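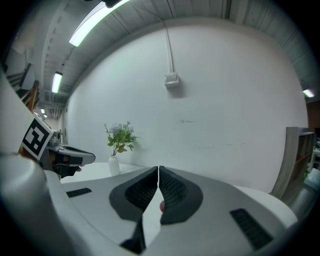

Re: [grondport-club] Table task, two grippers

9/11/22

On the Nillik entry:

> Both hands now, vase stays put,
> dish in the middle of the table.
> 200 runs and we're ready for March.

Ready for what? The vase never moves. 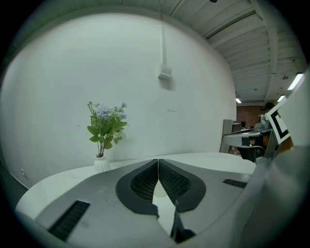
And 200 runs at one table teach it one table. Bronholm wants to see it work on theirs. I'd move the dish, then the vase, before anyone trains again.
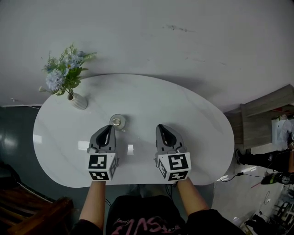
Ding wrote back that moving things is fine, but only after the first 2 batches are checked.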